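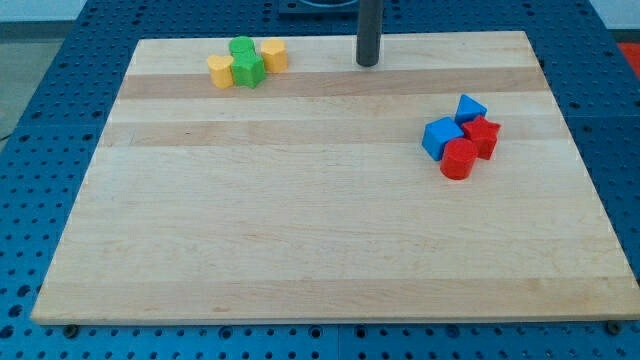
Shape blocks on the pale wooden board, yellow and green in one group, blue and red in the other.

About the Bevima Robotics Club

We're an after-school club for students who like making machines do things, and who don't mind when the machines do something else first. We meet in the old woodshop at Gondier School, at the far end of the lower hallway, and anyone in grades 7 through 12 can join. You don't need to know how to code. You don't need to own a laptop. Plenty of our members came in having never held a hex key, and by spring they were arguing about joint limits over pizza!

What we do

Most of our year goes into one long project we call Zemik. The idea is simple to say and surprisingly deep to work on: teach a robot arm to sort small blocks by color and shape. Cubes, cylinders, triangles, stars and a few odder ones. Beginners start with a single block and one move. Later groups write routines that pick a block out of a tight cluster without knocking its neighbors over, and that is where the fun really starts (stars are trickier than they look, because where you grip them matters so much).

Students run the arm by hand first and record what they did. Then they look through the recordings together, throw out the messy ones and talk about why they were messy. Between the start of the school year and the end of April we logged 1,134 runs, and every one has a student's notes attached. Some of the notes are very short. One just says "nope."

How a meeting goes

We split into teams of 8 or fewer. One team has the work table while the others write code, fix cables, sketch new layouts for the blocks or update the build log. Then we swap. Older students help the newer ones, and the last part of every meeting is open table, when anyone can try an idea, even a strange one. Our best layout puzzle came out of open table.

The Raju Cup

Each spring we hold our own small contest, the Raju Cup. Teams get a layout they haven't seen before and a short time to plan, then it's all up to their program. Families are welcome and it gets loud. This year's Cup was on May 28, 2023, and we had over 55 people in the room, which is a lot for a woodshop. The winning team keeps the trophy in their homeroom for a year and has to give it back clean.

Joining

New members can start at any point in the year. Come by the woodshop after the last bell, or leave your name at the front office and we'll get a permission form to you. There is no fee. Wear closed shoes, tie back long hair, and bring a notebook you don't mind getting pencil dust on. Safety glasses are on the hooks by the door.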